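3.2 Setup and upkeep of the simulated cell

All kitchen tasks were run in one simulated cell, which we call Castero. It holds a single Franka arm fixed beside a long marble countertop, and the same base position was used in every task. Early versions of the cell let the base pose shift slightly when a new room was loaded. We now store the pose in the cell file and check it at load time. A run that fails the check is dropped before any data is written.

Joint limits and damping values were set by hand and then left alone. Each object has its own mass and friction entry, kept in a plain text table. When an object was found to slide or tip on contact, we edited its entry and replayed 30 stored grasps before putting it back in use. Most repairs were of this kind. The sponge took the longest, as its collision shape had to be rebuilt twice.

The cell was restarted after every 300 episodes. Without a restart, small contact errors built up and the arm settled a little below its commanded height. At each restart a script moved the arm through 8 fixed poses and compared the joint readings with saved values. If any joint was out of range, the cell was reloaded from the Olaniyan build and the script was run again.

The side view in Figure 4 was rendered at the start of an episode, with the mug, the sponge and a kettle on the counter. We used this view to look for objects sunk into the marble, a fault the pose script cannot find.

Figure 4. Side view of the Castero cell, with the arm base at right.
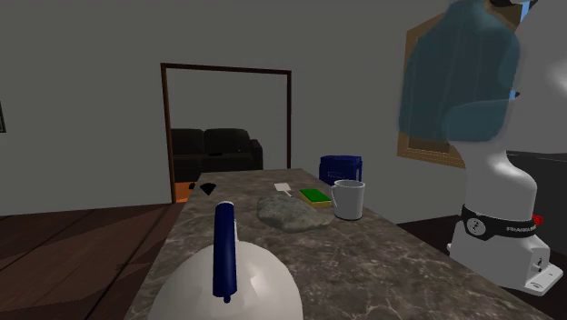 Kelechi Okonkwo commented on a draft of this section that restarting by episode count may be too coarse, and that long episodes should trigger the pose script sooner than short ones.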